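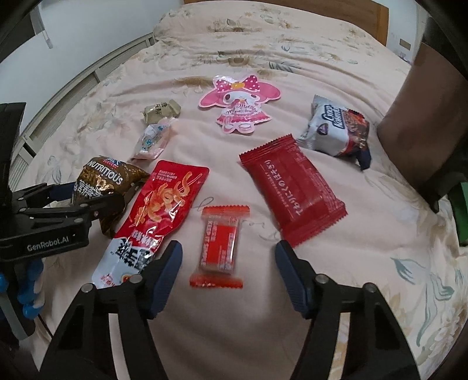 Workshop notebook, May, bedroom room set

Bed day! I have been looking forward to this one since we finished the kitchen drawers, and it did not disappoint. The job was to work on the kind of mess that collects on a bed when somebody has had a good afternoon: snacks, wrappers, a few things that belong in another room entirely. Sachiko Oda did the laying out and I did the sorting and the writing down.

Duvet

We went with the peach one with the sunflowers. I argued for the plain Jurić cover from the cupboard and I was wrong, the flowers are much better. Small packets nearly vanish in a busy print, and finding them is half the fun of tidying a real bed. Remember to pull the cover flat from the headboard end first. It creeps toward the foot otherwise and everything slides into the fold (ask me how I know).

Snacks

The rule for today was no two packets alike if we could help it. The spicy strips in the long red pouch are my favorite to handle, all that give in the middle, and you can see the orange curls through the window. The brown bag marked NUTRITIOUS is a great big crackly thing next to the long red pouch. KEEP IT SIMPLE is printed on the little red-and-white wrapper, and Sachiko wants it pinned over the bench as our motto. Seconded!

The pink bunny with the polka-dot bow is staying in the set for good. It's the only package with a proper outline, ears and all, and it makes people smile when they walk in.

First sort was by size, which fell apart as soon as we got to the flat sachets. Second sort was by how stiff the packet is, and that worked beautifully. Stiff ones stand up in the basket along the side, soft ones go on top. Clandow should try this with their pantry shelves.

Things that don't belong

Sachiko added the tall bronze-brown appliance and the green box lid after lunch. Lovely idea. Something with weight changes the whole bed: the duvet dips, and whatever is close by wants to roll in toward it. Heavy item off first, then smooth the cover, then the small stuff. I tried it the other way round once and had to chase candy.
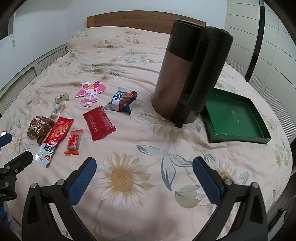 For next time

Bring the shallow tray from Stulbridge for the flat sachets.
Try the same sort with a pillow or two on the bed.
Fikel still has our second basket. Collect it before the wardrobe session.
Snack restock is on page 37 of the supplies book. Sachiko is choosing, and I've asked for more spicy strips.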